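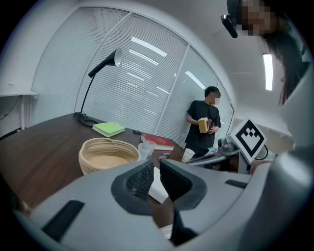
I stopped buying bread in October and have baked all of ours since then. I had been paying for a sourdough loaf from the Veloso bakery twice a week, and when they moved to the other side of Drunlow it became a drive instead of a walk. I already had flour in the house, so I started there. The first few loaves were flat and gray inside. I didn't own a proofing basket and used a bowl lined with a dish towel, and the dough stuck to it every time. A round basket of coiled rope like the one on the dark wooden table is the general shape you want, but for dough I would buy the cane kind, which takes flour better and brushes clean.

The starter took longer than the books say. Mine needed nearly three weeks before it would double, and for most of that time it smelled like nail polish. I was keeping it on the windowsill, where it got cold at night. I moved it to the top of the fridge and it picked up in a couple of days.

I use bread flour from Morketel, a small mill that sells at the feed store. It soaks up more water than the supermarket flour did, so any recipe has to be adjusted. I add an extra spoonful or two and wait before deciding if it needs more. Their whole wheat is good too, but I keep it to a small part of the loaf or my family leaves it on the plate.
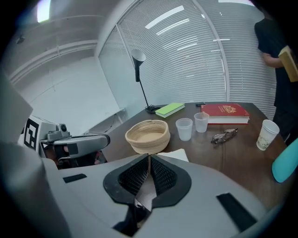

My usual schedule is to mix at 6 in the evening, fold the dough a few times before bed, shape it, and leave it in the fridge overnight. It goes into the oven at 8 the next morning. I bake it in a covered pot for 34 minutes and then take the lid off until the crust is as dark as I want it - usually darker than the recipe photos.

I tried a Flesasent bread machine over the winter, borrowed from my sister. It made decent sandwich bread and I had no complaints about it, though the paddle left a hole in the bottom of every loaf. I gave it back in March.

The thing I still can't do well is scoring. My cuts close up in the oven or drag across the top. A new razor blade helped a little. Next I'm going to try a slightly drier dough and see if the cuts hold, and I want to get a rye loaf going before the weather warms up.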